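Home | Shop | Workshops | FAQ | Contact

Sorting your parts: the questions I get asked most

Print this page | E-mail to a friend

I've been running the Dogbe parts bench for 11 years now, and the same questions land in my inbox every month (usually just after somebody has tipped a whole drawer of bits on to the carpet). So I've put my answers in one place. They're only my habits, mind you. If yours work, keep them!

Do I really need trays? Can't I use jam jars?

You can, and I did for ages. But you can't see into a jar from above without tipping it, and anything with leads on it goes in easily and comes out in a knot. I like a shallow tray with a flat floor and sides high enough to stop things rolling out. I buy the yellow ones because small dark parts show up so well against them.

How many do I need?

Four does me for nearly everything, plus a steel one in the middle for whatever I'm dealing with right now. Two trays on the left, two on the right, steel in the centre. More than that and I start putting things in "the spare one", and then the spare one is just the muddle again with a rim round it.
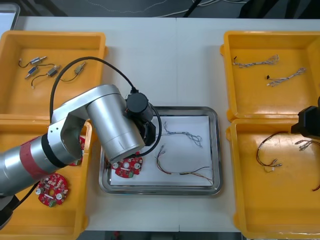
Lamisi Nutsugah wrote in to say that four is nowhere near enough if you do old radios, and that she has seven going at once with a strip of masking tape on each. Fair point! She also says to write on the tape before you stick it down, and I wish I'd thought of that years ago.

What goes with what?

I sort by what a thing is, never by where it came from. Solenoids with solenoids, boards with boards, wiring harnesses with wiring harnesses. My first sort-out was a big mixed box from the Nivetti clearance, 53 bits in all, and I tried to keep each lot together in case it mattered later. It didn't matter later. It took me a whole evening to undo.

Why the paper in the steel tray?

Steel is shiny, and under a bench lamp you end up squinting at reflections. A plain white sheet cuts that right down, and you can scribble on it as you go, then lift it out and shake the crumbs of old insulation into the bin. Ordinary printer paper is fine. I did try kitchen roll once, and loose wire strands catch in it something awful.

My wires always tangle. Help?

Don't pull! Lay the whole harness flat, find a connector and work along from that end with your fingers, letting the other end fan out as it likes. Braided ones are easier because they mostly keep themselves together, it's the multicoloured sort with lots of thin separate strands that need patience (and a cup of tea, kept on a different table). For storage I fold them loosely in half and never wind them tight.

Can I pile circuit boards up?

I'd rather you didn't. Little components get knocked off the edges, and terminal blocks make a stack wobble. Two or three side by side in a tray is plenty while you're sorting. Once I know what I'm keeping, each one goes into its own anti-static bag, and the bags stand on end in a box like records.

What about solenoids and other things with leads?

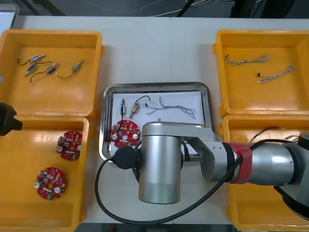 Spread them out a bit and give each one room for its own lead. I put mine down one at a time and resist the urge to pour. If there's a connector on the end of the lead, check it before the part goes away, as a bent pin is far easier to sort out now than in six months when you've forgotten all about it.

Does the colour of the table matter?

More than I expected. Mine's white and I'd not go back to the old brown one, where I lost at least one tiny screw every session.

Where do you buy your trays?

Mine came from Candico, but the Candis ones are much the same shape and a bit cheaper if you're buying several. Check the floor's flat before you commit. Some have a ridge down the middle and everything ends up on one side of it.

How long does a sort-out take?

For a shoebox of mixed bits, allow 40 minutes if the wiring's behaved itself. I stop when I start putting things in the wrong tray, and go and do something else. The July open bench is the best time to bring a really big box along, and there's always space for another pair of hands at the kettle.

7 comments | 11 shares

Print this page | E-mail to a friend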